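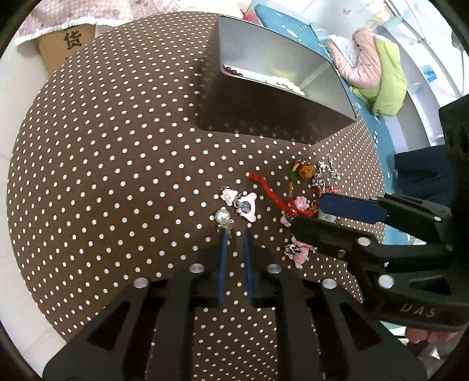

Gorkdale Robotics Club: minutes of the winter meeting
December 3, 2018
By the Club Secretary
Print this page | E-mail this page

The sorting project took up most of the evening, as it usually does, and we were very glad to see so many families squeezed in at Pridcombe. The Ventura team reminded everyone of the task, which is to get small fiddly things off a surface and into a container without dropping or bending them. Beads and hairpins are coming along nicely, but thin cord and fine chain remain a trial, and a bracelet lying next to a tangle of silver chain, as on the brown spotted cloth, was agreed to be a proper test for anybody (grown-ups included!). It was decided to keep the open metal tin as the target for now, although its shiny sides were felt by several members to be confusing.

The Hesano team asked for softer finger pads. Agreed, up to a limit of 36 pounds.

Practice log: the juniors have set themselves 3000 picks by August, and were warmly applauded for it. Sheets to be handed in every 12 days, please, with names on.

Subscriptions were left as they are. Thanks were given for the mince pies, and the meeting closed rather later than planned.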